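Ticket 134 - Thin rod slips in fingers after change of gripper
Opened by: Tài Diệp
Assigned to: Pauline Rudd
Copy: Malcolm Dunmore
Equipment: arm 2, Bravo gripper, wrist camera
Status: waiting for parts

Tài Diệp, 09:20
Since we changed from the Humberg gripper to the Bravo on arm 2, the thin red rod does not stay in the fingers during the pull. The fingers close, the controller reports "object held", and then the arm moves back and the rod stays where it was. I made 20 pulls with the same program and the same start position. With the Humberg I had one slip. With the Bravo I had 6. The closing force was the same in both series, as far as the controller shows it.

I have already cleaned the fingers with alcohol and restarted the controller. There was no change.

Pauline Rudd, 10:05
Thank you for the numbers. Please tell me which finger profile is loaded. The Bravo comes with the profile for wide parts, and with this one it stops closing too early on anything thin. Please also send one picture from the wrist camera with the fingers closed on the rod, before the pull starts. I would like to see where the rod sits.

Tài Diệp, 10:40
The profile was "wide". I have changed it to "narrow" and repeated the series: 4 slips in 20. So it is better, but it is not solved. The camera picture is with the narrow profile, exposure at the standard value. I know it is dark at the bottom, but with longer exposure the pale panel becomes completely white and the edge of the rod is lost. 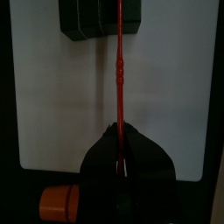
Arm 2, wrist camera: Bravo fingers closed on the red rod, below the ridged section.

The rod looks straight to me and it goes down between the two fingers, so I do not think the approach angle is the problem. The place where we hold it is smooth. I ask myself if we should take it higher, nearer to the ridges, where the fingers would have something to push against. With the Humberg we never needed this.

Pauline Rudd, 11:30
I agree about the angle. Please do not move the grip point yet, or we will compare two things at the same time. First try the force. On the Bravo the value in the controller is a percentage and on the Humberg it is the motor current, so "the same" number is not the same force. This is badly explained in the manual - I made the same mistake in August.

Set it to 60 and run the series again. Leave the speed as it is.

Tài Diệp, 13:15
Force 60, narrow profile, same grip point: 2 slips in 20. Force 70: also 2 slips, and the controller gave one overload warning, code 196. I went back to 60.

Malcolm Dunmore, 13:50
Code 196 is only a warning, but please stay below 70 on this gripper. The Bumeck soft pads fit the Bravo with the small adapter. Orla Mulcahy used them on arm 1 for thin parts and she was content with them. We have no set left in the drawer, so I have ordered one.

Pauline Rudd, 14:10
Good. Until the pads arrive:
- profile "narrow"
- force 60
- wait time after closing 500 ms (now it is 200)
- grip point unchanged

Tài, please put these values in the comparison sheet in a separate row. The first series with the Bravo should stay there too, but marked "wrong profile", so that it is not counted against the gripper.

Tài Diệp, 15:25
Done. With the longer wait time I had 1 slip in 20, the same as the Humberg. I will repeat the series with the pads, and after that one series with the higher grip point. Please leave the ticket open.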